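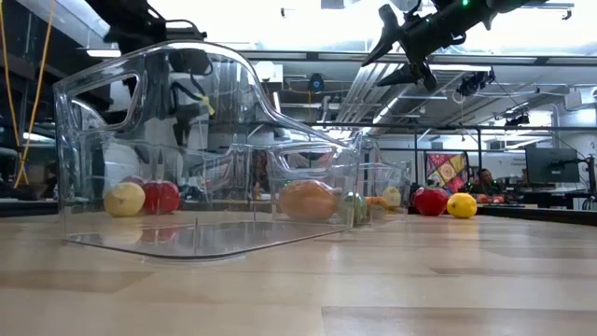
Part 3: Setting Up Your Screening Night

By now you've got your license letter from the distributor and a room with a wall big enough to matter. I've run family movie nights in our old school hall since the first Rundodar film came through, and I still keep this section open on my phone while I work. Start at four in the afternoon if the doors open at six. You'll want every minute of it.

3.1 Screen and projector

1. Hang the screen before you put out a single chair. The bottom edge should sit at about 46 inches off the floor, so kids in the second row can see over the kids in the first.

2. Put the projector on its stand and plug it in, but leave the lens cap on until you've run the cables. I tape mine along the wall, then across the doorway under a rubber mat.

3. Open the Pladari app on your laptop and sign in with the email that's on your license letter. Aroha Brunton once spent half an hour typing in her home email and blaming the wifi, and yes, I've done it too!

4. Download the movie. Please don't stream it. A feature takes up a lot of room, so check your free space first and clear out last month's title if you have to.

5. Play the opening five minutes with the lights off. Look at the corners of the picture. If one side is soft, turn the whole projector a little and leave the keystone setting alone — it makes the credits look squashed.

Caution: Let the projector fan stop by itself before you pull the plug. 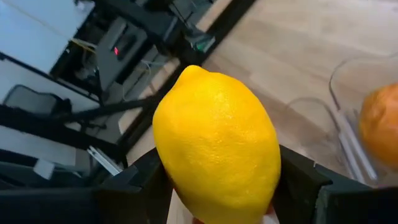
Lemon, upright.

3.2 Sound

6. Connect the speakers and set the laptop volume to full, then bring the level up at the speaker end. Doing it the other way gives you a hiss that gets worse in the quiet scenes.

7. Play a talking scene and walk to the back row. Musicals are the tricky ones (the songs boom and the dialogue mumbles), so pick a conversation and set your level from that.

8. Turn on the captions and ask someone to read them from the back. Firdevs Kozan does this for me and she's wonderfully blunt. If she squints, I go up a size.

Note: An empty hall sounds louder than a full one. With 54 people in their seats I usually end up two notches higher than my test, and I make that change during the trailers.
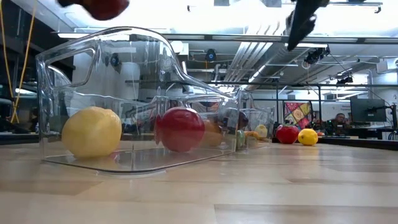 3.3 Seats and running order

9. Set the chairs in rows of 12 with an aisle down one side. Down the middle looks grander, but you lose the best seats in the house to a strip of carpet.

10. Write the running order on a card and stick it beside the laptop. Mine goes: welcome, trailers, feature, break, feature. I put the break at a scene change close to the halfway mark and write down the time code beforehand.

11. Turn off notifications, the screen saver and sleep mode. Do all three, even if you're sure you did them last time. We had a dentist reminder pop up in the middle of the big finale of Skalgate, and Ewan Te Moana still brings it up whenever he buys a ticket.

12. Go back to the very start of the file, press pause, and put the lens cap on until the doors open.

Note: If the Pladari app asks you to renew the license at this point, tap Later. The renewal screen covers a new booking, and your current one stays good until midnight. Head counts go in the next morning, under Past Events.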